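ok so I sat in on the Hegarty hearing this morning and a bunch of you asked how it went. going to do this as a thread and I will be slow, I have a sandwich in one hand

quick catch-up if you're new: this is the small claims case over the rental deposits. 11 tenants from the same building, all moved out the same summer, all told their deposit was gone because of "deep cleaning." they filed separately and the court put them together

the landlord is a company called Vomurer. the cleaning invoices came from a company called Lilska. both have the same mailing address. you can see where this is going
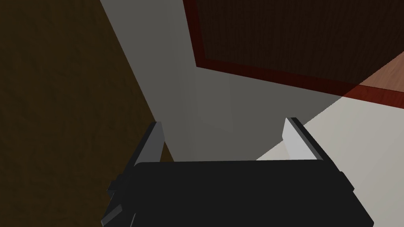 anyway the hearing was set for 9:30 and we got called a little after 10, which for that courthouse is lightning speed. the hallway was packed and there's one bench. bring a cushion if you ever go!!

first up was Adoración Casado, one of the tenants. she had her move-out checklist, signed by the building manager, with "good" written next to every single room. she'd kept it in a cookbook. the judge read the whole thing out loud, very slowly, and then asked the Vomurer guy if that was his manager's signature

he said it looked like it. the judge said "is it or isn't it." he said it was

then we got to the invoices. every one was for the same amount, $2,000. studio, two bedroom, didn't matter. same number, same date in September, same typo in the word "kitchen" (kichten, I wrote it down)
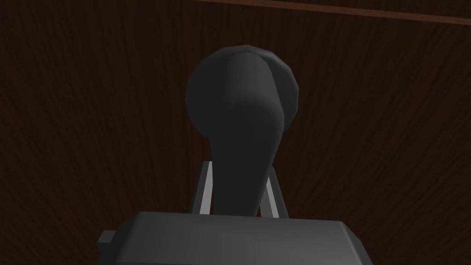
the judge wanted to know how many cleaners came and how long they were there. the Vomurer guy didn't know. he asked if he could call somebody and she said he could have called somebody any time in the last 12 weeks

I did feel a tiny bit bad for him? he's clearly just the person they sent. he had a folder and the folder was mostly empty

oh and the mailing address thing did come up. he said the two companies share an office "for convenience" and the judge wrote something down for what felt like a full minute

people keep asking if there's a criminal side to this. not that I know of. this is small claims, she can order money paid back and that's pretty much it. if anyone refers it somewhere else I'll post about it but I'm not going to guess

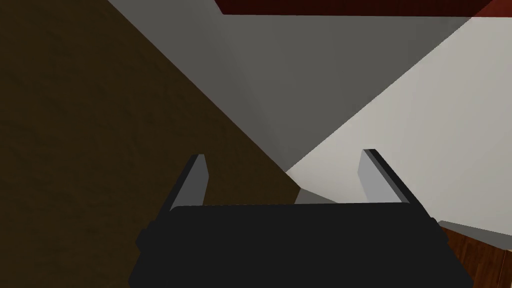

Karabo Hlongwane: wait, so do they get the deposit back or the deposit plus extra? my cousin was in a different building with the same landlord and only got half

good question Karabo! they asked for the deposit plus a penalty for holding on to it in bad faith. the judge hasn't decided on either one yet. and tell your cousin to dig up the lease and any emails, the filing window may still be open. the clerk's office has the forms at the front desk, you don't need a lawyer to ask for them

last witness was Verna Crenshaw, who lived there the longest. Vomurer said her oven needed "restoration." she moved out with the oven already unplugged and waiting for pickup because it had been broken since spring, and she had the texts to prove it. somebody behind me laughed and got a look 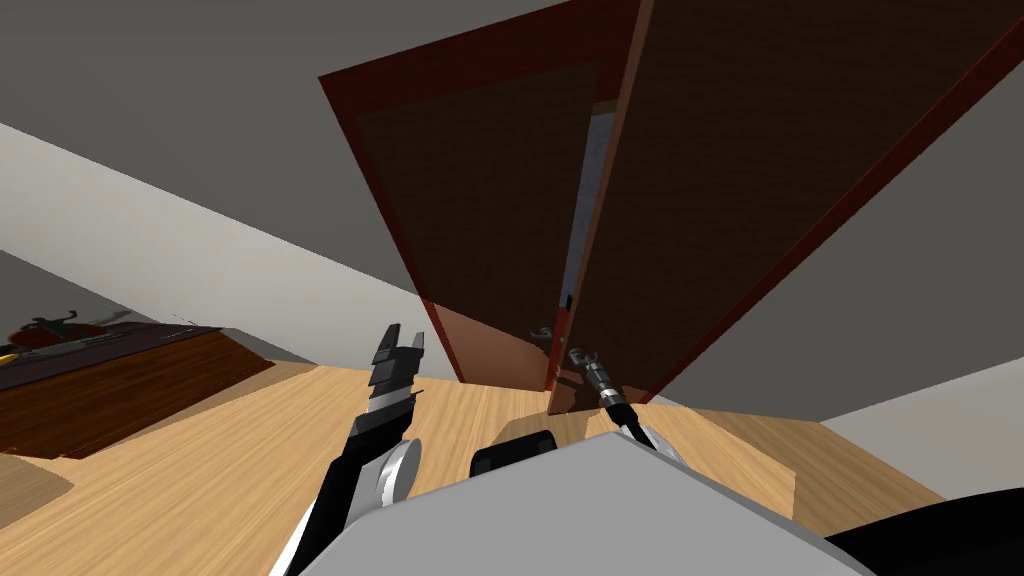 Farameo Tenants Union, Court Watch Team

forgot to say, I'm posting this one for the team, so if you have stuff for the notes please send it to the team inbox and skip my DMs, I lose things in there

where it stands: written decision coming by mail, the judge said a few weeks. Vomurer has until the end of the month to turn in anything that shows the cleaning happened. the tenants don't have to come back unless they get a notice

Fatima Van Wyk has the next eviction calendar and could use a second person to take notes, mornings only. you don't need experience, just a pen and a phone that's switched off (they will take it, ask me how I know)

ok sandwich is finished, going back to work. will add to this thread when the decision shows up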